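Subject: Re: [larkura-users] Washing printed shirts without cracking the print

> We run 18 shirts a week through the Larkura at the Muro
> clubhouse and the lettering is flaking after a couple of
> months. Is it the machine or the shirts? Ours is the 3024.

Probably the dryer. We had the same trouble at Prustholm with the older 2832, and the washer was fine.

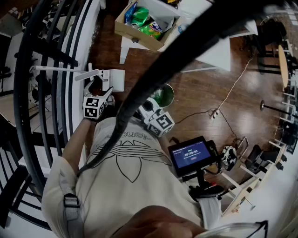 Thick prints don't like heat. We wash at the cold setting, inside out, and hang everything up overnight. Skip the softener too. Gray shirts with a big black logo, like the adidas one, go in with the darks here, and the white ones get their own load. I used to mix them and ended up with a lot of dingy white.

On the 3024 the short program spins harder than you'd expect. Hold the spin button for 2 seconds and it drops a step. The manual has this under "delicates" - easy to miss. 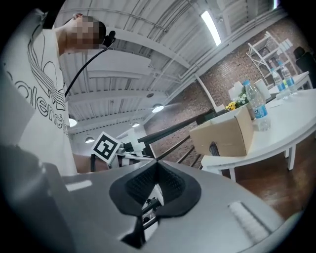
White shirt with the large black lettering, white load only.

If the print is already flaking, washing won't bring it back. We order ours from Yammine now and ask for the thinner ink. It costs a little more per shirt. Their first batch is over a year old and I haven't had to replace any of it.

What detergent are you using? Powder left marks on ours until we switched to liquid.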